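From: Consuelo Villalobos
To: cable-tasks list
Subject: Re: [cable-tasks] Episode counts and what to keep

Crisóforo Galindo wrote:
> Before I start training on the February set I need a few things cleared up.
> The index says 2073 episodes but I only find 201 with the "plug" label, and
> some of those look like reaches that stop short. Are those meant to be in?
> Also, did the table layout change between operators, or is it the same
> start position every time? The last set from Bañuelos had the same start
> position all the way through and the policy learned the position and
> nothing else. I'd like to avoid a repeat.
> Last thing: what does "mixed" mean in the task column?

Answers in order, with some extra for the people who joined the list after the Daststead work ended.

The 2073 figure is everything we recorded, including calibration runs and the sessions where an operator was still learning the leader arms. Please don't train on the whole index. There is a column called "use" and you want the rows marked y. I should have put that in the readme and have now done so.

The 201 plug episodes are right. Plugging is slow to record and operators get tired, so we capped it at short sessions. The ones that stop short are a separate problem. We found 69 where the operator gave up and backed the arms away before contact. They were marked y because the recorder marks everything y when the foot pedal is pressed at the end, and people pressed it out of habit. I have changed them to "partial" and left them in the index. If you want them as negative examples they are easy to pull out. If you don't, filter on y as before and they will be gone the next time you sync.

On the layout: it changes, but not as often as I would like. The rule was to move things after every 5 episodes. Operators at Prernevcombe kept to this. Ours did for the first part of the month and then drifted, and there are stretches where the power strip hardly moves for a whole session. I have added a "layout" number so you can see how long each arrangement was kept. When you split into training and test, please split on layout and keep each one whole. If you split on episode you will get near copies on both sides and the score will look much better than it should.

We did not write down where each object was. I know Crisóforo asked for that in the autumn. It can be worked out from the first image of each episode, but it is a day of somebody's time and I haven't got the day. If anyone at Nundovum wants to do it, I will send the image folder.

"Mixed" means the operator was given a free choice of what to pick up and do, with no set goal beyond using both arms. The operator types a line of text afterwards to say what they did. The lines vary a lot. Some are useful ("pick up green cable with right, pass to left") and some say "moved cable". I would leave mixed out of the first training run and bring it in later if the plug results are poor.

A few other points that have come up off the list.

The wall coverings are there on purpose. Plain walls gave us a policy that fell over as soon as anyone stood a coat rack behind the cell. Busy patterns seem to help, though we have not tested this properly – it is one comparison on a small set. Please use whatever loud paper or cloth you can get and swap it between sessions. The same goes for the table mat.

Keep odd objects on the table. The task is cables and sockets, but the policy should learn to leave other things alone. Badges, ornaments and small boxes are all fine. Avoid anything that rolls. 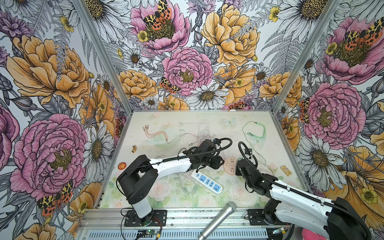 Both arms at the table, with the power strip, the pink socket and the loose cables. Floral walls and mat.

Clear cables and tubing are hard for the cameras and several people have asked to drop them. I would keep them in. If we only collect what is easy to see, the first real desk we try will catch us out. The white cables on a pale mat are nearly as bad, so don't be surprised if grasps on those come out lower than on the coloured ones.

Operators should also start from different arm poses. At the moment most of us go back to the same rest pose and press record, and the opening second of every episode looks alike. Move both arms somewhere else first, then start. It feels fussy but takes very little time once you are used to it.

What I need from the list:

Prernevcombe – please send your layout notes in the same format as ours, one line per change. A text file is fine.

Crisóforo – tell me whether you want the partial episodes in the same archive or a separate one. I'd lean towards separate.

Anyone recording – stop pressing the pedal on failed attempts. Use the left button on the leader arm, then reset the table and go again.

I will put up the new index this afternoon, after four. The old one stays where it is until Crisóforo says the new one loads.

Consuelo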